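Clothing Reuse in the Bilton District: Results and Next Steps
Speaker notes
Presenter: Setsuko Shibata, Zerkach Clothing Exchange
Notes last revised 11/04/2020

Opening

Welcome the audience and thank the Bilton Public Library for the use of its online meeting service. Introduce Narendra Tyagi, who will moderate the discussion and read out written questions.

State the purpose of the talk. The Exchange collects used clothing from households in the district, sorts it, and passes it on to partner agencies and to our own store. The presentation covers how clothing reaches us, how it is graded, and what we are asking households and partners to do differently in the coming program year.

Mention that the slides will be sent to all registered participants. Questions on tax receipts should be held for the end, as Mr. Tyagi has a separate handout.

How clothing reaches the Exchange

Explain the two collection channels: drop-off at the Bilton depot, and scheduled pickup from member households. In the last program year, 521 households were enrolled in scheduled pickup. Drop-off is open to everyone and requires no enrollment.

Pickup bags are generally better prepared. Enrolled households receive a printed checklist in January, and most of them follow it. Drop-off bags are more varied. They often include single shoes, bedding and small household goods that the Exchange is not licensed to distribute.

Pause on the question of laundering. Many donors believe that the Exchange washes everything it receives. It does not. The depot has one washing machine, reserved for children's clothing requested by the county family program. All other items must arrive clean and fully dry. Damp clothing sealed in a bag can spoil the contents of an entire bin within a few days, and the cost of disposal is charged to the Exchange by weight.

Grading

Describe the three grades.

Grade A items are ready to wear and go to partner agencies. Grade B items are wearable with a small repair and go to the mending program. Grade C items are no longer wearable and are sold to Wilex for fiber recovery. Income from Grade C covers part of the depot's rent, though the price paid per pound has fallen and the Exchange does not expect it to recover soon.

Stress that grading is done by hand. Each item is opened out on a table under good light, checked on both sides, and folded again. Dark knits take the most time. Small holes and worn seams are hard to see against black or charcoal, and a garment that passes at a glance may be sent back by the agency that receives it.

Graders begin at the hem. A hem tends to show wear early, and the line of stitching tells the grader whether a repair will hold. On the dark knit shown on the slide, the audience can see the doubled band and the stitching that runs along it.
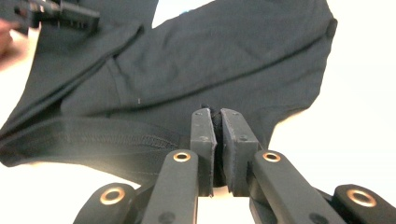

The mending program

Credit Misaki Kobori, who directs the program and wrote the training manual now used at the depot.

The program accepts loose hems, open side seams, missing buttons and small holes in knit fabric. It does not accept broken zippers on coats, torn linings or leather. These limits were set after a review of staff hours. A coat zipper took as long to replace as a full tray of hems, and the finished coats did not leave the store any faster.

Note the thread policy if time permits. Repairs on agency clothing are made in matching thread. Visible mending in contrasting colors is taught in the public classes and is very popular there, but several partner agencies asked that clothing given to their clients carry no obvious sign of repair. The Exchange agreed to this request and considers it a reasonable one.

Public classes are suspended for the present. Ms. Kobori is preparing written lessons that can be followed at home with a needle, thread and a pair of small scissors. The first lesson covers the blind hem. Participants who had paid for the spring term may carry their fee forward or request a refund from the office.

Printed clothing

This section was added at the request of the partner agencies and should not be skipped, even if the talk is running late.

T-shirts are the most common item the Exchange receives, and a large share of them are printed. Agencies differ in what they can accept. Plain shapes and simple patterns cause no difficulty. Shirts naming a past event, a workplace or a sports team are harder to place, particularly with job-readiness programs, whose clients need clothing suitable for interviews and first days at work.

Printed shirts are therefore sorted by subject as well as by grade. Katsuhiko Hirano, who coordinates placements, maintains a list of what each agency will take. Anything outside the list is offered in the store for one month and then moved to Grade C.

Advise donors on care. Printed shirts last longer if washed inside out in cold water and dried on low heat. An iron should never be placed directly on a print; turn the garment inside out, or lay a thin cotton cloth over it. A white print on dark fabric should be washed with dark colors only. 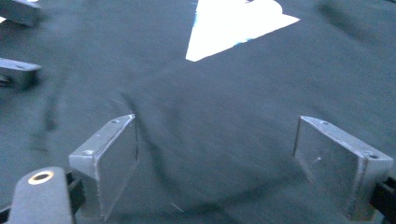 Budget and funding

Keep this section short. The full statement is available from the office on request.

The Assunção Fund has renewed its grant for the mending program in the amount of $3000. The grant may be spent on supplies, equipment and instruction, but not on rent or vehicle costs. Ms. Kobori intends to use it for thread, a second pressing station and the printing of the home lessons.

Vehicle costs remain the principal concern. The pickup van is due for major service, and Tsutomu Kamata is obtaining quotations. Until the work is complete, pickup routes may be combined. Enrolled households will be notified by mail if their collection day changes.

What we ask of households

Read these points slowly.

Wash and dry all clothing before bagging it.
Close zippers and fasten buttons.
Tie shoes together in pairs.
Keep items that need repair in a separate bag marked MEND.
Do not leave bags outside the depot when it is closed.

What we ask of partner agencies

Please send Mr. Hirano an updated list of needs at the start of each quarter, including sizes. Returned items should be accompanied by the return slip, with the reason filled in. Slips left blank cannot be used in grader training.

Discussion

Hand over to Mr. Tyagi. If a question concerns a particular donation, ask the participant to contact the office directly. Leave the slide with the office address on screen until the meeting is closed.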